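How to Pack Small Things in Zip Bags So You Can Find Them Again

Posted January 22, 2019

In my home there is one drawer where everything small goes to die. Cables, napkins for guests, spare buttons, the cloth for glasses. After we moved to Wurnov I decided to put all of it in zip bags, and I want to share how I do it now. It is an easy job, but I made mistakes in the beginning, so maybe you can skip them.

What you need

Zip bags in 4 sizes, or fewer if your drawer is small
A clean table with good light
A dry towel
A marker that writes on plastic
A shallow box or tray for the finished bags

I buy my bags at Stova, the household shop near the bus station. Choose bags with a colored closure if you can find them. With a colored strip it is much easier to see where the bag opens, especially in the evening, and you can use one color for each kind of thing. In my drawer red is for textile and blue is for cables.

Step 1. Clear the table

Wipe the table and dry it well. If a little water gets in the bag, the cloth inside will smell after some weeks. I learned this with a tablecloth from my aunt in Talavera, and I had to wash it three times.

Step 2. Sort first, pack after

Put everything out and make groups. Do not start to close bags before the groups are ready, or you will open them all again. Things you use every week should not be in a bag at all. Leave them in the front of the drawer.

Step 3. Fold to the size of the bag

Lay the empty bag on the table and fold the cloth beside it, a little smaller than the bag on every side. Leave two fingers of free space under the closure. If the fold is too thick there, the strip will not lock in the middle, and you will think that the bag is bad.
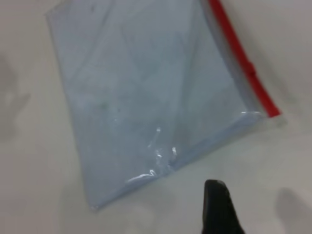 Push the fold down to the bottom corners before you close. Soft things like to climb up again, so hold them with one hand through the plastic.

Step 4. Take out the air

Close the strip almost to the end and leave an opening as wide as your finger. Now press with the flat hand from the bottom to the opening, slowly. Then close the last part. Thin cloth becomes very flat this way, and I can put 6 bags in the place where before I had two. Some small wrinkles in the plastic are not a problem.

Step 5. Check the closure

Move your thumb and finger along the whole strip, one time in each direction. You should feel the same thickness everywhere. If you feel a bump, open this part and press it again. Very often it is only a thread or a crumb in the track — take it out with a dry toothpick.

Step 6. Write and store

Write on the bag what is inside and the month. My winter gloves say "gloves, June", the month when I put them away. Stand the bags in the tray like cards, with the closure up, the biggest ones behind.

How to care for the bags

Wash them by hand in lukewarm water and let them dry open, upside down over a glass. Do not put wool in for many months with no air. For wool I use a cotton bag.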